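Seit Mai teste ich den Prido von Plikov, einen kleinen Lieferroboter mit sechs Rädern, den man als Gemeinde oder Hofladen monatsweise mieten kann. Ein paar Posts dazu, weil mehrere gefragt haben. 1/9

Miete: 400 Euro im Monat, Wartung inklusive. Dazu kommen einmalig 166 Euro für das Einmessen der Strecke. Wer selbst einmisst, spart sich das, braucht aber einen halben Tag und gute Nerven mit der App. 2/9

Unsere Strecke geht vom Hofladen Panganiban rüber nach Lomemside, nur Fuß- und Wirtschaftswege, keine Straße. Der Anfang ist Asphalt und für den Prido kein Problem. Gefahren wird Schritttempo. 3/9
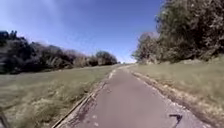 Asphaltstück, rechts Laub und Splitt am Rand.

Zweige auf dem Weg meldet er als Hindernis und fährt drumherum, wenn genug Platz ist. Wenn nicht, bleibt er stehen und schickt eine Nachricht. Das kam bei uns am Mittwoch gleich zweimal vor. Man kann ihn dann per App freigeben, muss also nicht hinlaufen. 4/9

Schwieriger ist Schotter. Im Datenblatt steht »für befestigte und wassergebundene Wege«. Er kommt durch, aber der Akku geht deutlich schneller runter, und Eier würde ich so nicht verschicken. Brot und Gemüse sind heil angekommen. 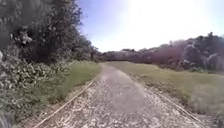

Die Wegkante erkennt er zuverlässig, solange es eine gibt. Auf dem Wiesenstück hinter der Brücke, ganz ohne Kante, habe ich ihn zweimal zurückholen müssen. Plikov sagt, dafür gibt es im Sommer ein Update. Bewerten kann ich das erst, wenn es da ist. 5/9

Gegenlicht war meine größte Sorge. Felicidad Ignacio vom Support hat mir geraten, die Empfindlichkeit der Frontsensoren in der App eine Stufe runterzusetzen. Seitdem hält er bei tiefer Sonne seltener grundlos an. Warum das nicht in der Anleitung steht, weiß ich nicht.
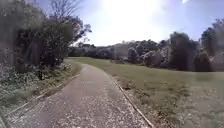
Zu den Zahlen: über 100 Fahrten bisher, 9 davon abgebrochen. Die meisten Abbrüche hatten mit dem Mobilfunk zu tun. In der Senke ist das Netz schlecht, und ohne Verbindung fährt er nach kurzer Zeit nicht weiter. 6/9

Was mir fehlt: ein Deckel, der sich mit Handschuhen öffnen lässt, und eine Klingel, die man auch im Haus hört. 7/9

Gut finde ich den Support (Antwort meist am selben Tag) und dass man monatlich kündigen kann. 8/9

Wir behalten ihn erst mal bis zum Herbst. Für reine Asphaltwege würde ich ihn empfehlen, bei viel Schotter vorher eine Probefahrt vereinbaren, die kostet nichts. Fragen gern hier drunter. 9/9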